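4.2 Filling the pen holder

The Encombe mesh pen holder is supplied empty. It needs no assembly, but peel the label off the base before you first use it.

1. Wipe the desk top with a dry cloth and set the holder down at least 100 mm from the front edge.

2. Lay out the pencils and markers you want to keep in it. Check that every marker has its cap pushed fully on.

3. Put the pencils in first, one at a time. Let them lean outwards against the rim.

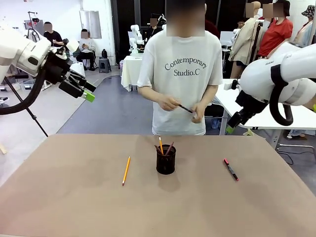
Fig. 7. Pencils in the holder, with a yellow pencil and a red-capped marker still on the table.

4. Add markers last, cap upwards. If a marker will not drop to the base, move the pencils apart and try again.

5. Lift the holder by its sides and check that it stands level when you put it back.

Note: Pencils over 200 mm long can make the holder top-heavy. Keep these in the Hurby drawer tray (see 4.4).

Caution: Sharpened points face upwards. Do not reach across a full holder, and keep it away from small children.

To clean the mesh, empty the holder and brush out any pencil dust. Do not use solvent.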